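### 4.2 What the simulator was supposed to save us

The budget for the household manipulation study was drawn up in October by Hanyu Xu, who wrote it as an honest document, and revised by Guilan Jiang, who had bought robots before. The first version asked for 2 two-armed mobile platforms from Tadel, a spare pair of grippers, and a furnished test apartment. The second version asked for one platform and no apartment. The difference was to be made up by simulation, which everyone at the planning meeting described as free.

Simulation is free in the way a puppy is free. We needed rooms, so we licensed a set of 15 household interiors from Idetti. The interiors needed a machine to render them at a usable speed, so we bought one, and then a second when the first was found to be fully booked by the people who had recommended it. The line item for "software, misc." grew until it had to be given its own page. Inside the lab the whole effort is known as Madness – a name chosen before the invoices arrived.

Even so, the simulated rooms earned their place in the plan. Bathrooms in particular are expensive to build and unpleasant to rebuild, and they leave a robot very little space to swing its elbows. Figure 3 shows the head view in one such room, with both arms extended and a small object held in the right gripper. 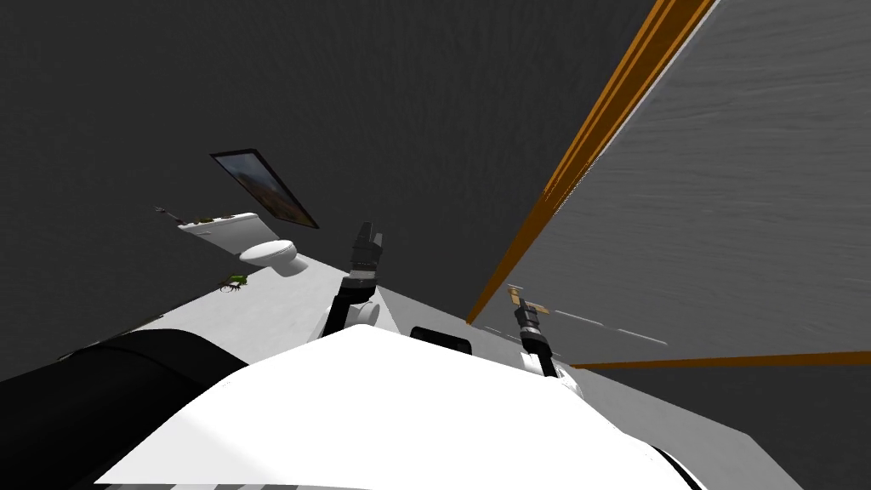 **Figure 3.** Simulated bathroom, rendered from the robot's head. The left gripper is empty; the right holds a small tan cross-shaped object in front of a wood-grain panel.

Views like this one changed what we bought. With the head at a steep tilt, much of the image goes to wall and ceiling, and a good part of the remainder goes to the robot itself. We had set aside money for a better head camera. After looking at a few hundred such renders we moved it to wrist cameras, on the theory that a sharper picture of our own white bodywork was not a research priority.

The arms were the harder decision. Ichikawa quoted a delivery time of 4 months for the longer forearm, and around 108 hours of simulated trials were spent deciding whether we wanted it. We did not. The standard forearm reached most of what we asked of it in the test rooms, and the exceptions were mostly things we had put in silly places. The saving was entered in the budget under contingency and had left it again by the following review.

For groups planning a similar purchase, we suggest costing the simulator as equipment, with a replacement date and a named person responsible for it. Ours was entered as a subscription, and the renewal notice went to a mailbox that belonged to a former student. Section 4.3 gives the revised costs by category.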